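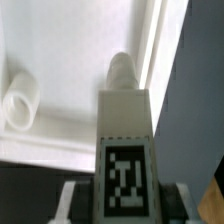

Slide 1: One white thing on a white surface

Good evening, everybody, and thank you for coming out in February. (Wait for the chairs to settle. Say hello to the back row, they always get forgotten.)

I want to start with the plainest thing I could put on the wall. It's a white cylinder standing upright, with a rounded top and a faint band around its middle. I'm not going to tell you what it holds or what it's for, and I'd like you to leave that alone for a minute too. Look at the soft shadow on its left side. Take that shadow away and you'd have a hard time saying where the object stops and the surface behind it begins.

(Pause. Sip of water.)

Slide 2: My white shelf

When we moved into the house on Flirkden Lane I painted the bathroom shelf white, bought white jars, and was so pleased with myself! Then I spent that whole winter patting along the shelf every morning like somebody looking for glasses in the dark. I had 14 jars up there and I knocked over most of them at one time or another.

What helped was a dark tray from Châu, the little housewares shop by the post office. I put the jars I use daily on the tray and left the rest where they were.

(If people ask: the tray was on sale, I don't remember the price. They may not carry it now.)

Slide 3: Things to try at home

Stand your object up and turn off the ceiling light. Use one lamp, off to the side. Walk around it a little and watch the edge come and go.

Next, slide a sheet of colored paper underneath. I use the Tritex pads, 100 sheets, and I've still got most of a pad left from June. Gray works better than you'd expect, and a deep blue is lovely.

(Hand out paper here. Lamps are on the side table, please remind people about the cords.)

Slide 4: Before the break

The Drodach handout has the shelf measurements on the back, for those who asked last time. Coffee is in the hallway, and we start again with drawers.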